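Home Visits Reports Methods Archive Contact

Visit report: Dredik test hall, Grellbridge
2018-04-16

The visit was arranged after the second of two placement faults on the bench cells Dredik supplies with its Fustero controller. Our own cell runs the same controller with an older release, and I wanted to know whether we were exposed. Anas Saliba, who runs the fault group there, had agreed to go through the whole record with me, including the parts that did not reflect well on Dredik. The answer for us is yes, partly. Details are near the end.

Grellbridge is a small site. The front building is offices and the hall sits behind it, past a loading yard with no marked walkway. Visitors sign in at the hall door, get safety glasses, and are shown the stop buttons before anything else. I was there for the morning and part of the afternoon.

The fault, as logged by the customer, is short. The arm was in the middle of a pick cycle when the area scanner tripped a protective stop. An operator cleared the trip, checked the cell, and pressed resume. The arm finished its approach, closed on the edge of the part instead of its center, lifted it, and dropped it on the mat. It then completed the place motion with nothing in the fingers and reported a good cycle. The next cycle did the same. The operator stopped the cell by hand on the third.

No one was hurt and the part was scrap either way. Two things made it worth a visit. The arm was out of position by 9 mm at the tool after a normal restart, and the controller did not notice that it had dropped what it was carrying.

Dredik does most of its fault work in simulation first and only then on the physical cell. The model is built to match the customer's room closely, down to racks and floor markings, because the scanner zones depend on them.
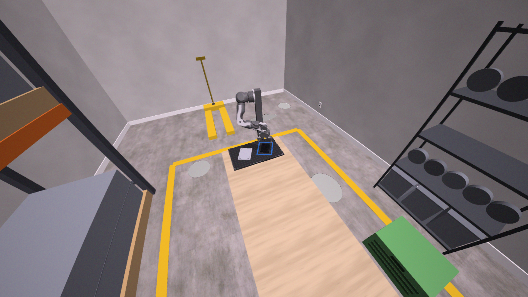 Scanner trips are the usual starting point for this kind of fault, and the group treats the layout as evidence. The customer's log showed the trip coming from the back of the cell, on the left as seen from the long end of the table. In the model a yellow pallet jack stands on that side, behind the robot and to its left, with the forks pointing toward the table. Saliba's group moved the modeled jack in small steps until the simulated scanner tripped at the same angle as the one in the log. The match was good enough that they stopped looking for an electrical cause. The yellow floor line around the table had been painted to an early drawing, and the warning field as configured reached past it on the back side. A jack could be parked by someone who respected the paint and still cause a stop.

That accounts for the stop. It does not account for the offset, and most of the morning went on the offset.

When Fustero takes a protective stop it decelerates the arm along its path, applies the brakes, and stores the joint positions. On resume it compares the stored values with the encoder readings and, if they agree within a set window, continues from where it left off. In the release in question the stored values were written when the brakes were commanded. They should have been written once the brakes had closed. There is a delay between the two, and during it a loaded arm can sag. The sag itself is small. The trouble is that the resume routine treated the difference as encoder drift and corrected for it, so every target after that was shifted.

The shift depends on the posture at the moment of the stop. With the arm folded near the post it is hardly measurable. With the elbow out and the gripper low over the mat, it is large enough to miss the center of the part. Dredik ran 300 stops in simulation at random points in the cycle and got a bad grasp only from those that fell late in the approach. I asked to see the distribution and was given a plot, but not permission to reproduce it.

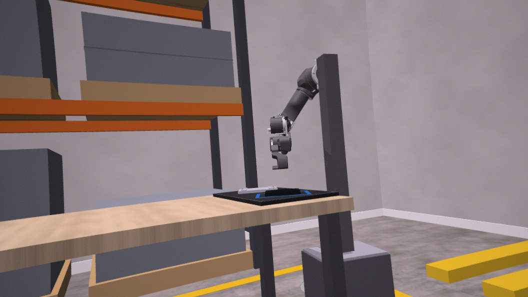 The model had to be changed before it would reproduce any of this. As first built, it used ideal brakes that locked in a single time step, and with ideal brakes the stored and actual positions always agreed. The first week of runs therefore showed no fault at all, and a note went to the customer saying that the controller was behaving as designed. Saliba called that note the worst decision in the file and did not soften it. The brake delay was then measured on a physical joint in the hall and put into the model, and the fault appeared on the same day.

I would draw a general point from this for our own work. Our model also has ideal brakes. It was built to check reach and cycle time, and it is fine for both. It should not be used to clear a restart fault.

The second problem, the undetected drop, is simpler. The gripper reports finger width, and the controller was set to check it once, directly after closing. The fingers had closed on an edge, the width fell inside the accepted band, and the check passed. There was no second check after the lift. The option exists in the Fustero settings but is off by default, and the person who commissioned the cell had left it off to save time in the cycle. Dredik's documentation gives the option one line in an appendix.

After the break we went through a replay of the approach with the part at the top of the blue outline on the mat, first with the old resume routine and then with the new one. Playback can be slowed and viewed from fixed cameras placed in the model, which helps less than expected. An error of a few millimeters at the tool is hard to see from across a room, simulated or otherwise. The group works from the traces and uses the pictures mainly to confirm which part of the cycle they are in.
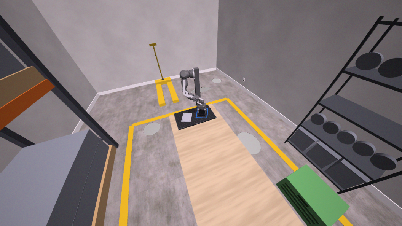

The fix has 4 parts, and the order matters when they are applied to a running cell:

- Controller patch. Joint positions are stored only after the brake contacts confirm closed.
- Resume check. If stored and actual positions differ at all beyond sensor noise, the arm does not correct itself. It asks for a return to home at reduced speed.
- Grip check after lift. On by default, with a second check before release.
- Scanner zones. The warning field is redrawn and the floor line repainted to match it, with the drawing number recorded in the cell file.

The patch must go in before the resume check is tightened. In the other order the cell will refuse nearly every restart, and operators will start looking for ways around it. Moen, the integrator on the customer side, did it in the wrong order and lost most of a shift.

I had one disagreement with the group. They class the offset as a quality fault, on the grounds that the arm stayed inside its permitted volume throughout. I think it belongs under safety. An arm that restarts with a wrong idea of its own position, and applies that correction to every later target, is a hazard, and the size of the error on one customer's bench is not a limit on it elsewhere. A longer arm or a heavier tool would give a larger figure. Saliba accepted the argument about tool weight but said the classification had already gone to the customer and would be reviewed in June with the next release.

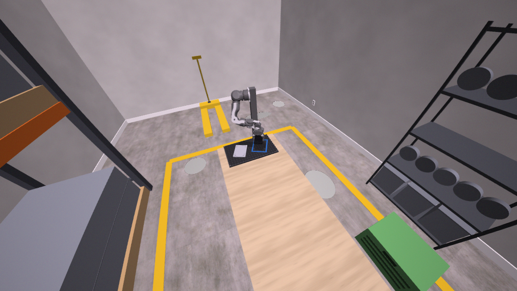

Dredik's simulated cell, with the gripper over the black part at the upper side of the blue outline.

We finished at the physical cell. A technician forced a stop late in the approach with the patch installed, waited, and resumed. The controller asked for home, as it should. With the patch removed, the same stop gave an offset that could be read off a dial indicator. I asked for the stop to be repeated with a lighter tool and the offset was about half as large, which fits the explanation. The indicator was mounted on the bench itself, so any bench movement is included in those readings.

For our cell: we have the affected resume routine. Our tool is light and our approach is done with the elbow high, so the expected offset is small, but I did not see a figure for our posture and would not assume one. The grip check after lift is off, and I have asked for it to be turned on now. The patch needs a newer base release, which means an upgrade and a full revalidation of the safety configuration. Until that is done, the cell should be sent home by hand after every protective stop, and resume should not be used. The instruction sheet at the cell still tells operators to press resume and needs replacing.

Dredik will send the brake delay measurements and the test procedure. I have also asked for the original drawing of the floor line, as ours came from the same set.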